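Saoirse Keane
@saoirsekeane
Planetary geomorphology, mostly ice and mostly slow.

New paper day. We mapped scalloped depressions across the Skelus plain, which is our working name for a patch of mid-latitude Mars with a lot of ice not far under the surface. Short thread.

2/ We ended up with 354 depressions big enough to measure. The smallest ones we kept are 300 m across. Anything below that was too easy to mix up with old, worn craters.

3/ Most of them have a steep wall facing the pole and a gentle slope facing the equator. That has been seen before in other regions. What we wanted to know was whether the shape changes with depth.

4/ It does. Shallow pits are close to round. Deeper ones stretch out, and past a certain depth they start to merge with their neighbors. The merged group in the Lovari section is the best place to see it (figure 6 in the paper).

5/ We think the ice is being lost straight to the air, with one side going faster than the other. No melting needed. We can't rule out a little melt early on, and the discussion section says so.

6/ Dating was the hard part. Crater counts on surfaces this small are weak. We counted 778 craters on the plain around the pits and only 14 inside them. Young, yes. How young, I wouldn't put money on.

7/ Keogh, the mapping tool we used for the outlines, handles slope data well but crashes on big mosaics. Cut your tiles first. I lost most of April to this.

8/ Answering a few replies at once. Yes, the outlines will be shared. No, we didn't use radar for this one. The Flerlow project is doing that and their results should be out after ours. 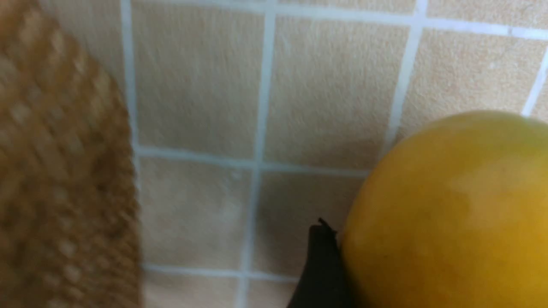

Woven texture, pale square tiles.

9/ Someone asked about the layers in the pit walls. We see them in some of the deeper pits but not in enough to say they match up across the plain. That's the next job.

10/ Link to the paper is in my profile. If you can't get past the paywall, message me and I'll send a copy.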